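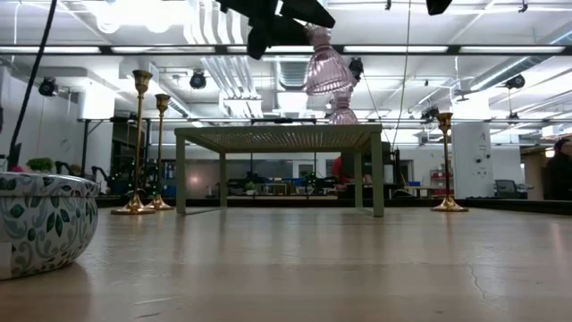 A segunda vida do vidro cor-de-rosa

O copo canelado voltou às mesas, às montras e aos preços que os nossos avós achariam cómicos. Vale a pena perguntar quem ganha com a saudade.

Numa feira de velharias dos arredores de Setúbal, uma taça de vidro rosa, com a borda recortada em ondas, custava 14 euros. Ao lado, um conjunto de seis, sem marca nem caixa, tinha uma etiqueta escrita à mão: "anos 30, raro". Perguntei ao vendedor como sabia que eram dos anos 30. Encolheu os ombros e disse que se via pela cor.

Não se vê pela cor. O vidro prensado cor-de-rosa fez-se em quantidades enormes entre as duas guerras, sobretudo nos Estados Unidos, onde era barato ao ponto de ser oferecido com outras compras. Fez-se também depois, em várias épocas e em vários países, e continua a fazer-se hoje. Um molde antigo pode ser copiado sem grande dificuldade, e uma etiqueta ainda com menos.

Bianka Hegedűs restaura e avalia vidro há muitos anos e recebe todas as semanas fotografias de gente que quer saber se ficou rica. Quase nunca ficou. "Mandam-me a taça da avó e ofendem-se quando digo que a avó a comprou já velha", conta. Desconfia em especial das peças sem desgaste na base: um copo que passou décadas a ser pousado e arrastado tem riscos miúdos, irregulares, em várias direcções. Os riscos feitos com lixa correm todos para o mesmo lado.

As marcas de decoração perceberam cedo o negócio. A Bernby lançou em Janeiro uma linha a que chama "de inspiração patrimonial", sem dizer de que património se trata. A Lachance vende taças caneladas com um folheto sobre os serões de antigamente, em que toda a gente parece ter tido tempo, jardim e limonada. Perguntei às duas onde é fabricado o vidro. A Bernby respondeu que trabalha com "parceiros europeus e internacionais", frase que abrange o planeta inteiro. A Lachance não respondeu.

Tamás Győri, que foi comprador de uma cadeia de artigos para a casa e hoje dá aulas de comércio, acha a minha irritação um bocado ingénua. Diz que o cliente sabe perfeitamente que compra uma cópia e que paga de bom grado pela história. Talvez. Mas então que a história venha assinada como ficção e o preço como preço de copo.

Há ainda a questão do uso. As caneluras são bonitas contra a luz e guardam calcário com uma dedicação notável. Hajnalka Szilágyi, dona de um restaurante pequeno, comprou 247 taças destas para a reabertura e voltou aos copos lisos ao fim de poucos meses. Lavava-as à mão, uma a uma, e mesmo assim havia clientes que pediam outra por acharem aquela suja. As que sobreviveram servem agora gelado, e ninguém se queixa.

Nada disto torna o vidro feio. Tenho duas taças rosa em casa, compradas por pouco dinheiro e sem certificado nenhum, e gosto delas. O que me custa a engolir é o vocabulário: "curadoria", "peça com alma", "investimento". Bianka Hegedűs avaliou no ano passado uma colecção de 327 peças, reunida com a convicção de que pagaria uma reforma. O proprietário acabou por ficar com ela. Bebe por lá o vinho ao domingo.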